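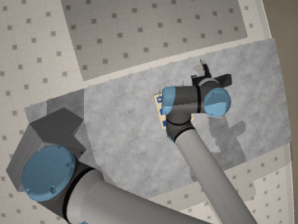

How does a robot arm learn to handle small pieces on a board when its own wrist blocks the view?

It learns to keep a running estimate of where each piece and each board square should be, and to lower its confidence in that estimate for as long as the area stays hidden. When confidence drops below a set level, the arm backs off and looks again before it closes the gripper.

That is the core of a method released this August by Drutevell, a robotics research group working on tabletop handling. The method, called Laltum, was developed and tested entirely in simulation, using a jointed arm, a gripper and a flat board marked with squares. A paper and the test scenes are available now on the group's project page.

Most pick-and-place policies are trained on views in which the target can be seen from start to finish. In close work this is seldom the case. As the gripper comes down, the wrist and its shadow fall over the part of the board that matters most, and the policy either guesses or freezes.

Laltum separates the two problems. One network tracks the board as a rigid object and fills in its hidden squares from whatever edge remains in view. A second network tracks loose pieces, which can move when touched, and lets their position estimates spread over time. The motion planner reads both and chooses between continuing and retreating.

"The board is the easy part," said Nesrin Ekinci, who leads the project. "If you can see one edge, you know where the rest of it is. A piece next to the finger is different. It may have been nudged, and the policy has to treat that as an open question."

The training set holds 704 simulated scenes. Lighting, floor pattern, camera angle and board tilt are changed from scene to scene. The group ran 495 test trials on layouts kept out of training. A baseline policy with the same planner but no hidden-area estimate failed to place the piece in 111 of them. Laltum failed in 80.

Most of the remaining failures came from late retreats, in which the arm backed off only after the finger had touched a neighboring piece. Hard shadows were the second cause. The tracker sometimes read a shadow edge as a board edge when the two ran close to parallel, and the group has not yet found a fix that does not slow the planner.

"We would like to see people try to break it on their own layouts," said Lindsay Stubbs, who wrote the scene generator. "Steep camera angles are a good place to start."

The simulator settings, including joint limits and contact friction, are listed in full in the paper's appendix. Trials on a physical arm are planned with Cekell, which will supply the test cell, and Nikolovski, which will handle camera calibration. No results from hardware are included in this release.

Requests for the training scenes should be sent to the Drutevell press desk with the subject line "Laltum scenes."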